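Rolled omelet

From Wosten, the open food reference

A rolled omelet is an egg dish cooked in thin layers, each one rolled up over the last while still soft on top. Best known form is Japanese tamagoyaki. Korean gyeran-mari is close kin, usually with chopped vegetables in the egg. Eaten hot or cold, at breakfast, in packed lunches, as a side, on top of rice. Often made in a rectangular pan, though a round one will do.

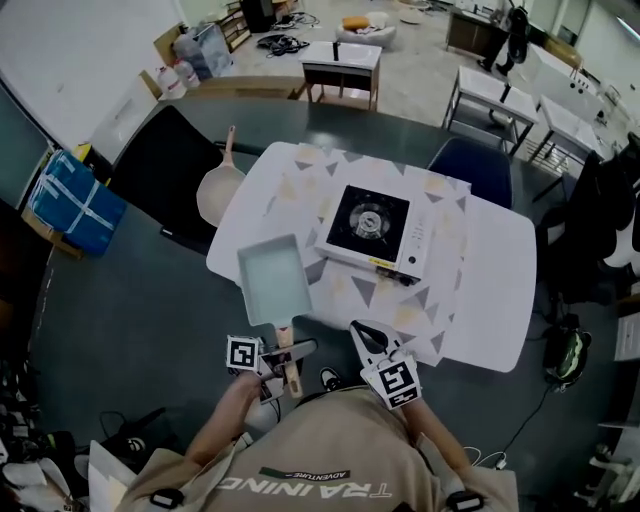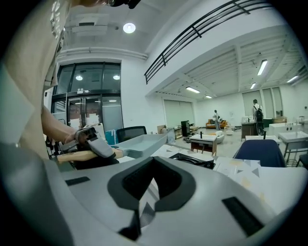

Rectangular omelet pan with a wooden handle (first picture); light gray plastic tray with raised sides (second).

Contents
1 Name
2 Egg mixture
3 Pan
4 Method
5 Regional styles
6 Faults
7 Serving and keeping
8 See also

Name

Tamago is egg, yaki is grilled or fried. So, fried egg, more or less, but the word nearly always means the rolled kind. Dashimaki is the version with a good amount of stock in it (dashi = stock, maki = roll). The two names overlap and shops use them loosely. Gyeran-mari is literally egg roll, not to be confused with the deep fried egg roll sold in American Chinese restaurants, seperate dish entirely. English cookbooks use "Japanese omelet", "rolled omelet" and "egg roll-up", the last mostly in older ones.

Egg mixture

Whole hen's eggs. Three or four for a home pan. Beaten with chopsticks or a fork, side to side, keeping the tips on the bottom of the bowl so not much air gets in. A whisk works but gives foam, and foam means holes in the finished roll. Many cooks strain the mixture. Gets rid of the stringy bits of white.

Seasoning varies a lot:

Sugar, from a pinch to a tablespoon or more
Soy sauce, light colored if the roll is meant to stay yellow
Mirin
Salt
Dashi, for softness

More liquid makes a more tender roll and a harder one to turn. Beginners are usually told to start with little or no stock. A pinch of potato starch stirred into the stock first helps hold things together. Some purists object.

Milk is sometimes used outside Japan. Gives a paler, blander result.

Pan

The rectangular pan is called makiyakinabe or tamagoyakiki. Straight sides mean every layer is the same width, so the ends come out square and there is little to trim. Proportions differ by region. Square pans are linked with Tokyo, long narrow ones with Osaka and Kyoto, and there is a wider type linked with Nagoya. Home shops sell all kinds everywhere now so don't read too much into it.

Materials:

Copper lined with tin. The professional choice. Heats fast and evenly, costs a lot, and the tin can melt if the pan is left empty over a high flame.
Cast iron. Heavy, holds heat, needs seasoning.
Carbon steel. Lighter, also needs seasoning.
Aluminum with nonstick coating. Most home pans. Cheap and forgiving, coating wears out.

Wooden handles are common on the traditional types and on plenty of modern ones too. Wood stays cooler in the hand, but the pan can't go in an oven and shouldn't be soaked. On some the handle can be replaced.

A wooden lid, smaller than the pan, is sometimes sold to go with it. Not for steaming. It helps flip and press the roll.

Method

Pan over medium heat, wiped with an oiled paper towel. A drop of egg should sizzle right away. If it doesn't, wait.

Pour in a thin layer, tilt to cover. Pop the big bubbles. When the underside is set and the top still wet, roll from the far side toward the handle (Tokyo) or from the near side away (Osaka). Push the roll back to where it started. Oil the bare part again. Pour the next layer, lift the roll so egg runs under it, roll again. Repeat till the mixture is gone. Four to six layers is usual at home.

First roll is always ugly. Doesn't matter, it ends up in the middle.

Turn out onto a bamboo mat while hot, wrap, leave a few minutes. The mat fixes the shape and leaves shallow ridges. Plastic wrap or a paper towel does the same job without the ridges. Then slice.

Regional styles

Tokyo style: sweeter, browner on the outside, firm. Sugar scorches easily so the heat has to be watched.

Kansai style: more dashi, less sugar or none, pale, soft, juicy when cut.

Sushi shop style: two main sorts. One is rolled. The other isn't rolled at all but cooked as one thick slab with ground shrimp or white fish and grated yam, closer to a sponge cake.

Korean: carrot, scallion, onion, sometimes ham, cheese or a sheet of dried seaweed laid on each layer. Often dipped in ketchup.

Home fillings elsewhere include spinach, cod roe, eel, crab stick, leftover anything.

Faults

Brown patches: heat too high, or too much sugar for the heat.
Layers come apart: previous layer cooked dry before rolling.
Tears: not enough oil, or too much stock.
Holes: overbeaten, bubbles not popped.
Weeping on the plate: high stock content, or wrapped too briefly. A little is normal in the Kansai type.
Sticks in one spot: worn coating, or iron pan that needs re-seasoning.

Serving and keeping

Cut in slices an inch or so thick. Grated daikon with a few drops of soy on the side is standard with the savory kind. In lunch boxes the sweet firm type is preferred since it doesnt leak. It should be cooked all the way through for this and cooled completly before the lid goes on.

Keeps a day or two in the fridge, covered. Freezing is possible with the low-stock type, texture suffers. High-stock ones go spongy and leak on thawing. Reheat gently or eat cold.

See also

Chawanmushi
Egg foo young
French omelet
Frittata
Tortilla española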